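Home | Diary | Recipes | Garden | About me

2 min read

22nd October

Market morning! I went out for onions and came home with no onions. Nobuhle rang while I was standing at the fruit stall and I shopped with one hand and talked with the other, so I bought whatever was nearest. Little oranges, cherry tomatoes, and a few water chestnuts, which I haven't cooked with since May (that stir-fry, the one Chantelle asked for seconds of and then had mine).

Everything went straight onto the table, on the leafy cloth I got in Rikcombe. I still love that cloth. It's a soft grey-green with big white branches on it, and any fruit at all looks good on it — even the bruised stuff.

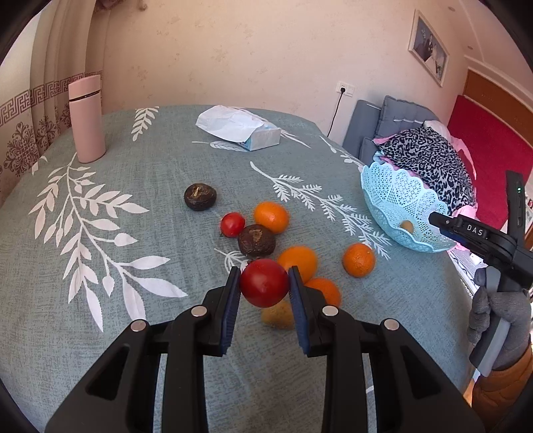
I had a plan for a salad, I really did. Orange slices, tomatoes cut in half, the chestnuts peeled and sliced thin for crunch, and 100 grams of the crumbly cheese from Lekota's. Then I started peeling and remembered why I usually buy them in a can. The skin is tough and my little knife is hopeless. I must get it sharpened, or just give in and buy a new one.

Chantelle came by at lunch with bread, so we ate that with the cheese and picked at the tomatoes, and the salad got moved to supper. She thinks the wall behind the table needs painting. I like it pale! We argued happily until the kettle boiled.

Onions tomorrow — I've written it on my hand.

Comments (3)

Nobuhle Moodley: So it's my fault about the onions??

Pam: Try a potato peeler on the chestnuts, much quicker than a knife.

Chantelle Le Roux: I still say paint it.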